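The Sternwood Folding Fort Model: A Paper Star Fort for Your Shelf

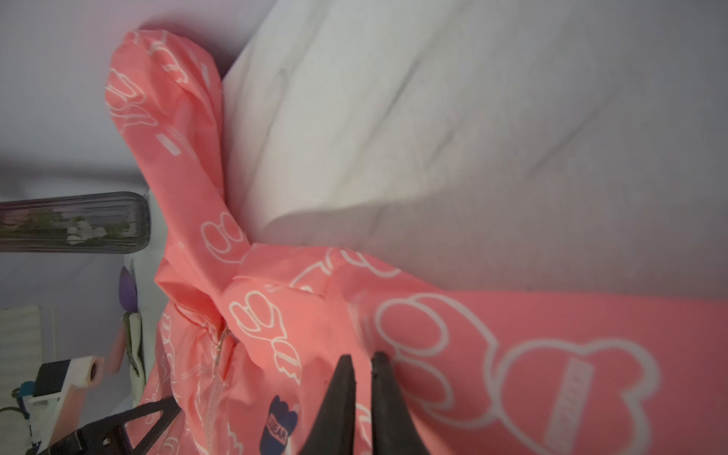

I started making star fort kits because I couldn't find one I liked. I'd spent a summer walking the old earthworks at Gralau, up on the ramparts and down in the dry ditch and back up again, and I came home wanting a model that showed how the whole thing worked, with the bastions and the ravelins and the sloping ground outside all in the right relation to each other. What I found in the shops was castles. Lots of castles, with round towers and little flags! A star fort is a low, wide, spread-out thing, and from ground level you can hardly read it at all. The shape is all folds. Think of a pink jacket left bunched up on a white bedsheet, with the cloth standing up in a roll in one place and the sheet falling into shallow creases next to it, and you have a pretty fair idea of how a glacis runs up to a covered way and then drops off. Most of my early sketches were me trying to get that kind of ground into flat card.

The Sternwood is the result, and it's the third kit I've put out (the first was the Jirov gatehouse, the second was the Mohmand hill battery, and both are still for sale). It's a five-bastion fort on a square-ish hilltop, made up by me but built from things I measured and sketched at Gralau and a couple of other places. It isn't a copy of any one fort, so please don't write to tell me the north ravelin is in the wrong spot. It's where I wanted it.

What you get

There are 343 card pieces in the box, printed and die cut, on 14 sheets. You also get a base board in two halves, a strip of balsa for the bridge, and the instruction book. The book is long. I went overboard on it, because I kept wanting to say what each part was for, and I never could bring myself to cut the pages on drainage. If you only want to build the thing, the steps are in boxes down the outside edge of each page and you can skip all my rambling in the middle.

Glue isn't included. I use plain white craft glue and a toothpick. You'll want a sharp knife, a metal ruler and something to score with (I use a dried-out ballpoint pen).

Size and scale

The scale is 1 to 700, which I picked so it would sit next to the small ship models a lot of you seem to own. At that scale a person is barely a speck, so there are no figures in the box. I've seen people put in grains of couscous and paint them, and good for them, it looks great.

How hard is it?

Harder than Jirov, easier than Mohmand. The curtain walls go together fast and you'll feel very pleased with yourself. Then you get to the bastions, where each one has two faces and two flanks meeting at angles that don't forgive a sloppy score line. Do one bastion all the way through before you cut out the others. I mean it! I've had so many emails from people who cut all five at once and mixed up the flanks. They're numbered on the back, but the numbers are small, and once you trim the tabs they're gone.

The other fiddly bit is the covered way, the path that runs around the outer edge of the ditch. It's one long strip with little cross-walls (traverses, if you want the proper word) every so often, and you have to curl it gently before it goes down. Run it over the edge of a table a few times. If it kinks, wet your fingertip, smooth it out and leave it under a book overnight.

Finish

The card is printed with brick for the walls, stone for the corners and a mottled green for the grass. I changed the green in July after a lot of back and forth with the printer, and newer boxes are a bit duller than the old ones. I like it better. If you have one of the older boxes and need a spare sheet, tell me so I can send the matching color.

You can paint over it if you like. Go thin, and seal the card first or it'll warp on you. The barracks roofs take a wash of gray really nicely.

The numbered run

The first printing was 3,564 boxes and each one has its number stamped inside the lid. When those are gone I'll print more, but without the stamp. The kit inside will be the same, so there's no reason to rush unless you care about that sort of thing (I do, I kept number one).

Spares and lost pieces

If you ruin a piece, write to me with the sheet number and the piece number and I'll mail you a new sheet. I don't charge for the first one. Please check the floor before you write, though. The sentry boxes are tiny and they go under the couch.

What's next

I'm working on an add-on for the Sternwood with a hornwork and a stretch of siege trenches, so you can show the place under attack. The trenches zigzag in toward the fort and they need a base board of their own, and I haven't figured out how to join the two boards without a big ugly seam across the grass. I've tried overlapping them, and I've tried hiding the join along a farm track. The farm track is winning so far.

Contact | Shipping and returns | Copyright Sternwood Paper Forts, all rights reserved | Back to top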